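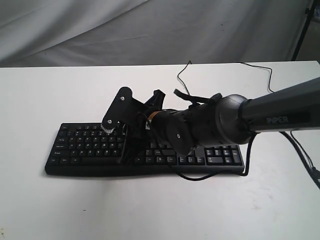 A wired keyboard with its arrow cluster and navigation keys.

The Case for the Dull Full-Size Keyboard

By Haris Niazi

Every August the purchasing list at Flunton comes up for renewal, and every August somebody proposes replacing the standard keyboards with compact ones. The argument is desk space. A compact board drops the number pad, often the navigation block, and sometimes the arrow keys, which move to a second layer behind a function key. The footprint shrinks and the catalog photo improves. I think it is a bad trade for most offices, and I have argued against it for seven years.

Start with the arrow keys. Anyone who edits text or moves through a spreadsheet uses them constantly, and uses them by feel. The separate cluster works because there is a gap around it. The hand finds the gap, then the keys. Put the same functions on a layer and each movement needs two fingers and a small act of memory. The cost per stroke is slight. Over a working day of data entry it is considerable, and it falls on the people who had no say in the purchase.

The cable is the second point. Wireless boards need charging or batteries, and they need pairing. At the Simarton office we kept a log of desk support calls for one quarter, and 13 of them were wireless keyboards that had dropped their connection. Four were wired keyboards, all of them unplugged. A cable is untidy. It also tells you where the fault is. 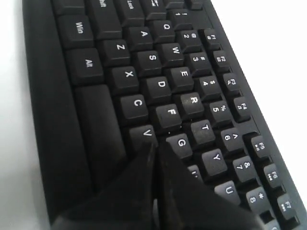 Maintenance gets almost no attention in these discussions. Keyboards are bought, handed out, and then ignored until a key fails. Dust settles first on the caps, where it is harmless, and some of it eventually works down between them, where it is less so. On a black board the specks show up plainly on the middle letter keys, and that is an argument for black: you can see when it needs cleaning. A key can also sit slightly proud of its neighbors, like the F here, and a tilted cap is worth checking before it becomes a complaint. On the boards we buy, the caps pull off and press back on. I would clean under them every six months. Most offices never do it.

Legends matter more than enthusiasts admit. Touch typists can do without them, but shared desks are used by everyone, including people who look down for the exclamation mark. White on black reads well under poor lighting. The gray-on-gray legends on the Pelteo boards we trialed did not, and two of the testers taped paper labels to theirs.

The usual reply is that people should choose their own equipment. I agree, up to a point. Siddiqui, our supplier, will quote for single units, and anyone with a medical or practical need should get what they ask for. The default is a separate question. A default has to suit the person who has not thought about keyboards at all and does not want to. For that person the large, plain, wired board remains the right purchase, and the list should say so again this year.

214 shares
6 comments

Related
Monitor Arms and the Desks They Damage
Why We Stopped Buying Wireless Mice
Labeling Cables Before the Move
Shared Desks: What to Leave in the Drawer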